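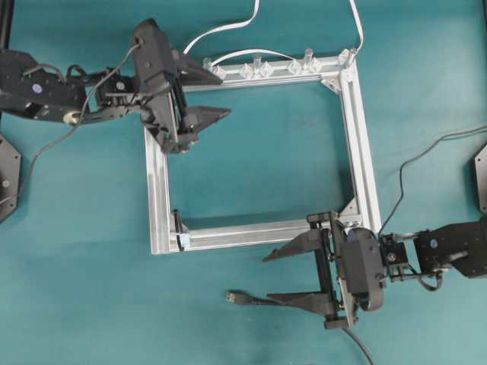
Prüfliste Werkstatt und Lager, Standort Rumholm
Begehung am 30. September 2026
Prüferin: Mamta Kushwaha
Verteiler: Betriebsleitung, Firma Psarras (Elektro), Aushang

1. Flucht- und Rettungswege
Haupttür: frei, öffnet in Fluchtrichtung. In Ordnung.
Hintertür zum Hof: Türschließer schlägt hart zu, nachstellen.
Rettungszeichen über dem Durchgang zum Lager: leuchtet nicht. Mangel, Frist zwei Wochen.

2. Brandschutz
Feuerlöscher 1 bis 4: Plomben vorhanden, Prüfplaketten vom April gültig.
Feuerlöscher 5 (Lager): mit Kartons zugestellt. Während der Begehung freigeräumt.
Brandschutztür: Keil unter dem Türblatt gefunden und entfernt. Wiederholter Befund.

3. Elektrische Anlagen und Leitungen
Verteiler 16: Abdeckung vollständig, Beschriftung lesbar.
Mehrfachsteckdosen hintereinander gesteckt im Büro, sofort getrennt.
Verlängerungsleitung Inventarnummer 2876: Mantel am Stecker eingerissen. Außer Betrieb genommen.
Daten- und Ladekabel: Stecker auf verbogene Gehäuse und lose Knickschutztüllen prüfen, schadhafte Kabel entsorgen, nicht umwickeln.

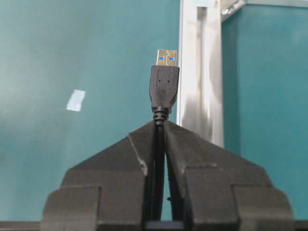
4. Regale und Gestelle
Regal Gader, Feldlast 3000 kg: Belastungsschild vorhanden, Stütze links unten leicht angefahren. Verformung messen und eintragen.
Profilgestelle: Schrauben an den Eckwinkeln nachziehen, Gestell auf Verwindung prüfen. Ohne Befund.

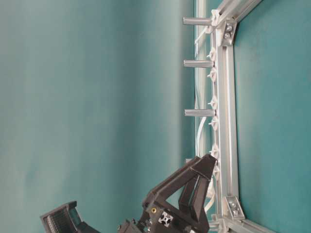

Eckverbindung mit Winkel, zwei Schrauben

5. Leitern und Tritte
Stehleiter, 16 Sprossen: Spreizsicherung fehlt auf einer Seite. Gesperrt.
Tritt im Büro: in Ordnung.

6. Dach und Entwässerung
Abdeckung Prekudach über der Rampe: zwei Halteklammern locker, Rinne voll Laub. Reinigung vor dem ersten Frost.

7. Erste Hilfe
Verbandkasten Werkstatt: Pflaster nachfüllen.
Augenspülflasche: Haltbarkeit abgelaufen, ersetzen. Bis dahin Flasche aus dem Lager verwenden.

8. Ordnung an den Arbeitsplätzen
Tischflächen und Gänge ohne Beanstandung. Kleinteile nach Schichtende in die Kästen.
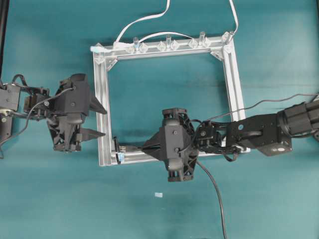 Chrysoula Christodoulou merkt zu Punkt 2 an, der Keil liege jedes Mal wieder dort, sobald Ware angeliefert wird. Sie bittet um einen Feststeller mit Rauchauslösung und möchte wissen, ob Psarras das zusammen mit dem Rettungszeichen anbieten kann.

Antwort Kushwaha: Angebot wird angefragt. Bis zum Einbau bleibt die Tür geschlossen, auch bei Anlieferung.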